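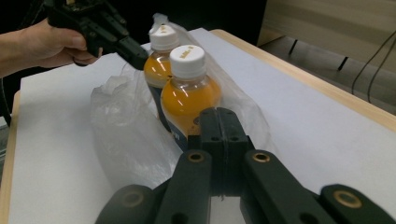 Flivia grocery unpacking: read me first

Hi! I'm Josefien, and I keep these notes on unpacking the shopping (Bram Brouwer did the bread and eggs part, go bug him about that one).

What's in it

30 short sessions, all at a table with white paper over it. The one up top is orange juice, two matching bottles with white caps and dark blue labels, plus the crumpled plastic bag. Juice comes up a lot, I do the shopping and I like juice!

Naming

Folders go by item first, then bag type, so juice_plastic, rice_paper and so on. Some 7 of the old ones still say "drinks" – I'll rename them in January.

Still to do

Jars, and anything frozen.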